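Kendness Allotment Society – minutes of the February meeting

Present: I. Usmani (chair), plot representatives for Upper Field and Lower Field, site secretary. Meeting opened 7.05 p.m.

1. Minutes of the previous meeting
Agreed with one correction: under item 4, "Farnine gate" should read "Virk Lane gate".

2. Water supply
The meter reading at the Lower Field standpipe was 3,509. Two of the dip tanks have failed ball valves and are isolated until replacements are fitted. Betent quoted for valves and labour on both tanks; the quote excludes lagging. Agreed to accept, with lagging to be done by plot holders at the next work morning. Supply to be turned on once night frosts have ended – date left to the site secretary.

3. Rents and waiting list
Rents unchanged for full plots. The waiting list stands at 18. Proposal to split plot 11B into two half plots carried, one abstention. Iqra Usmani to write to the applicants at the head of the list.

4. Paths and boundaries
The main path between the compost bays and the Virk Lane gate remains soft after rain. Woodchip has been offered free but delivery is charged at £200 per load. One load approved.

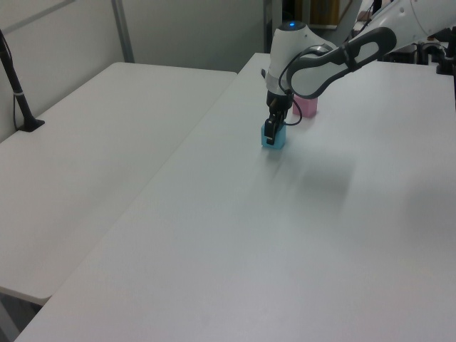 The chip is to be tipped on the hardstanding, clear of the gate, and barrowed from there. Plot holders are reminded that the path width is fixed in the tenancy agreement and that edging boards must not project into it.

5. Reserve fund
Minimum balance to stay at £2,000. Fence repairs on the Farnine side deferred until a second quote is received.

6. Any other business
Request for a third cockerel refused under rule 9. Padlock code to change at the end of the month – new code by letter only.

Meeting closed 8.20 p.m.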